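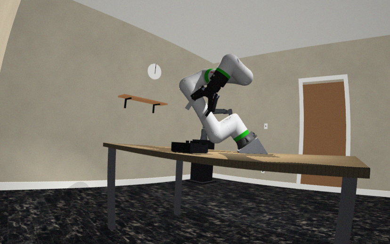

Robots and chores: your questions, quick answers

Updated April. Typed up between runs so excuse the typing. Questions to Babatunde Adebisi at Skornura, usual address.

Can a robot do my housework yet?

Bits of it. Hoovering, fine, has been for years. Mowing, mostly. Clearing a table, folding a shirt, emptying a dishwasher with mixed stuff in it - slow, patchy, needs a person close by. Don't bin the rubber gloves.

What are you working on at the moment?

Small tabletop jobs in simulation. Project is called Fasora. One arm, two-fingered gripper, one table, a black tray-type thing on the table. Dull on purpose. If it can't manage small parts on a bare table it won't manage your cutlery drawer.

Why simulate it at all?

Cheap. A dropped part costs nothing and you can reset in a blink. We did 455 tries in one afternoon last month, the real bench gets through 28 on a good day.

Does what works in simulation work on a real bench?

Sometimes. Of 209 tray jobs the arm got right on screen, we moved 13 over to the real bench as a first batch. Results were mixed. Grip is the usual problem: real plastic bends, slides, sticks to its neighbour. Lighting too. Shadows on the tabletop confuse the vision side more than you'd think.

What's hard about picking up something small?

Getting the fingers round it without knocking the thing next door. The white cross-shaped piece near the corner of the black box is a good one to practise on. The arm has to come in from above and the wrist angle matters alot. A person does it without looking.

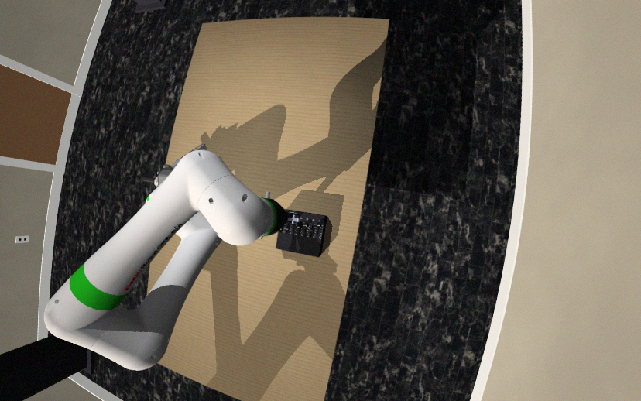
How long before a home robot can load a dishwasher?

Depends whose dishwasher. Same plates, same rack, tidy worktop: a few labs can do it now, slowly. Your kitchen on a weekday morning is a different job. I'd guess years, and I have guessed wrong before.

What about the shop floor?

Much further on. Same part, same place, same way up, all shift. Erham, the packing line we visit, has arms moving cartons day and night. What they still do by hand is the odd stuff: returns, bent boxes, anything in a floppy bag.

Will it take my job?

Not my field, so only what I've seen. At Erham people moved from lifting to checking and un-jamming. Some liked it, some didnt. Ask your employer straight out and get the answer in writing.

Can I buy one for the house?

You can buy an arm, yes. Wouldn't, unless you like programming. It comes knowing nothing about your house. Also heavy, also needs bolting to something solid, also needs keeping clear of kids and pets.

What is Garba?

Our name for the scoring sheet. Each try gets done, part done or failed. Moving the wrong piece is a fail even if it lands somewhere nice.

Is one arm enough?

For trays, pretty much. For laundry no, you want two. Try folding a fitted sheet with one hand. Then try it with two fingers.

Can I come and see it?

There's not much to see, it's on a screen. Real bench visits by email, mornings only, before 11. Closed shoes please. Groups are fine if you warn us first.

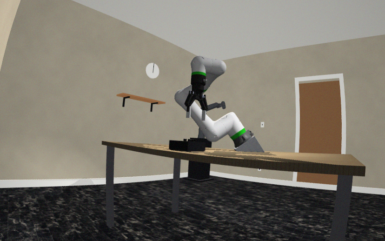

Fasora, simulated room: gripper above the tray, fingers slightly apart.

Do you share the room files?

On request. Table, shelf, clock, door, all in one download. Say what it's for and allow a week or so. No support by phone.

My question isn't here?

Send it in. Gets added next time I update this page.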